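October 2026

Woke up with a stiff neck and the sudden conviction that I should finally quit the choir. By the time I'd had coffee I'd changed my mind again, so nothing new there. Rehearsal was at the Stinthorpe hall at seven and I got there early for once in my life. Rongrong Yao was already at the piano, going over the alto line in the second piece with one finger and looking annoyed at it.

We're doing the Kılıçarslan songs for the winter concert. I love them but oh my god, the third one! It sits right on the break in my voice for two whole pages, and then there's a high E that has to be *quiet*. I can do it loud. I can do it loud all day long.

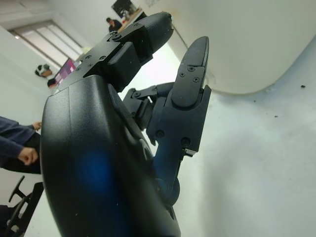

Anyway, Rongrong had me try it on "noo" instead of the words, then on a hum, then sliding up from the fifth below like a fire truck. The sliding one helped a lot. She says I grab at the note, and she's right, I could feel my shoulders coming up around my ears. I wrote DROP THEM in pencil over bar 78 and then again over bar 91, where it comes back.

The tenors were down to three tonight (colds) and they were so much better than usual that I felt guilty for noticing. Yichen Shao sang the little solo in the fourth song and everybody went very still. He's only been with us since August! He went bright red after and dropped his folder, and we all had to crawl around picking up the pages.

Then came a very long talk about what to wear. All black again, with a scarf in "any jewel color," and twenty minutes of people asking whether mustard is a jewel. I said it was a condiment and got one laugh, from a bass.

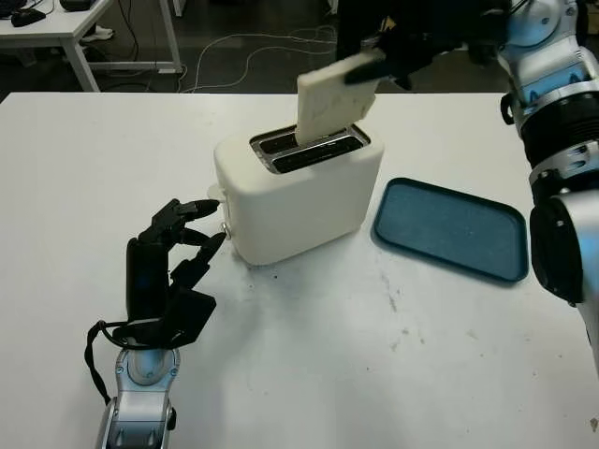

I do want to sort out the bus to Onduvcombe before it gets away from me. The church there seats 229 and we've never filled it, but the sound is gorgeous — you stop singing and the chord just hangs up there without you. Last year I cried in the warm-up, which was embarrassing, and then I had to sing a cheerful thing about a goose.

Walked home the long way humming the third song and got the E, quiet, no shoulders, right outside the dry cleaner's. Tried it again at my own front door and it was gone. So that's the state of things. I'm going to do ten minutes of the fire truck every morning before work and apologize to the neighbors later.

Need to buy: pencils, throat lozenges, a scarf (green?). Also call Mom back about the weekend.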